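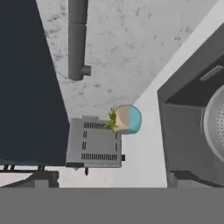 **Simulation corner: the strawberry incident**

For most of May, the kitchen task was our good-news story. The simulated arm was told to pick up the strawberry, carry it clear of the toaster and set it down on the marble, and the log said it was doing so nearly every time. Slides were made. A cake was discussed.

Then Jussara Barbosa opened one of the "successful" runs and watched it at normal speed, a step the rest of us had been too pleased with ourselves to take. The gripper came down, closed on nothing, and lifted. The strawberry followed it anyway, hanging in the air a good hand's width below the fingers, like a dog that has learned to walk itself. It then drifted over the counter and was dropped to general applause from the scoring script.

She pulled 200 more runs and went through them over two long afternoons. The same thing kept happening, with small variations. In a few cases the strawberry went through the toaster.

The cause was dull, as they tend to be. When we moved the kitchen over from Kesus to Harninia, the shape used for collisions on the strawberry came across at the wrong scale. What you see on screen is a strawberry shape, half beige-pink and half sky-blue, with a leafy top. What the physics engine saw was something closer to a beach ball, and invisible. The fingers were gripping the beach ball with great skill. The toaster suffered from the opposite complaint — its collision shape had been dropped from the export altogether, so as far as the arm was concerned it was scenery.

None of this would matter much if the policy had stayed on a server. But Skenov had already been sent a copy for their bench arm, and on its third try there it swept sideways through the space where it believed no toaster existed. The toaster did exist. The force limit tripped, the arm stopped, and no one was inside the fence. The damage comes to one dented toaster and one bent fingertip, and we have offered to pay for both.

What has changed as of 3 Jun 2019:

- The May checkpoints are withdrawn. If you have a copy, please delete it, including the one you renamed "final".
- Every imported object now gets a drop test and a push test before anyone trains on it.
- A run counts as a grasp only if both fingers report contact and the gap between finger and visible surface is under 4 mm.
- Someone watches 3 random runs per batch, all the way through, at normal speed.

With the fixed shapes loaded, the old policy's success rate is zero. Retraining started on the Araújo machines last night, and the cake is on hold. Jussara has the worst clips in the shared folder if you'd like to see them, and she recommends the one with the toaster first.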